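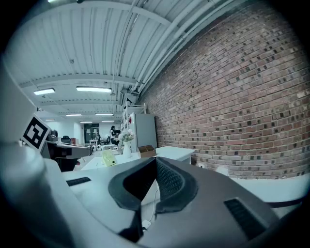 Shelves, cabinet and flowers along the brick wall, with the Stellberg gripper up close.

Tidying tips with the Stellberg hand gripper kit

I've had the Stellberg kit for 3 months now and people keep asking me whether it's worth the money, so I'm putting my tips in one place. Quick version for anyone in a hurry: you hold the gripper, you do your chores with it, and the kit turns your recordings into practice material for a home robot arm. I bought mine through Ranar, who also do a monthly rental (I wish I'd seen that first!).

Do one chore per recording. I started out doing the whole room in one go and it was a mess to sort through later. Now I put one box on a shelf, stop, and start again. Ten short ones before lunch is plenty for me, my wrist starts complaining after that.

Vases! Take hold low down, where the glass or china is thickest, and close slowly. The padded jaw is curved, so it sits nicely against round things, but I still practice with a plastic cup first. Flowers go in after the vase is where you want it, never before. Leaves get caught in everything.

For cardboard boxes, fold the flaps in and grab a top edge. Squeezing the sides only works if the box is nearly empty. A strip of packing tape along the edge you grab stops it from fraying (I got 5 weeks out of one box that way).

Small flat stuff like notepads is the hardest. Slide it so it hangs over the edge of the table an inch or so and pinch it there. Works for mail and coasters too.

Keep the black-and-white square marker clean. A dry microfiber cloth is fine, and skip the glass cleaner, it left mine streaky. Same cloth for the vents, with an old toothbrush if dust has packed in.

Watch the cable. I loop the slack once and hold it with a Velcro tie, loose enough that I can still turn my hand over.

What I don't love: it's heavier than the Siddiqui one my neighbor let me try, and the instructions are 11 pages of tiny print. The replacement pads are pricey as well. What I do love is the grip, which is soft enough for fruit, and support answered me the same afternoon when I couldn't get it to pair.

If you're renting, ask Ranar for the spare pad set before it ships. They'll throw it in, but you do have to ask.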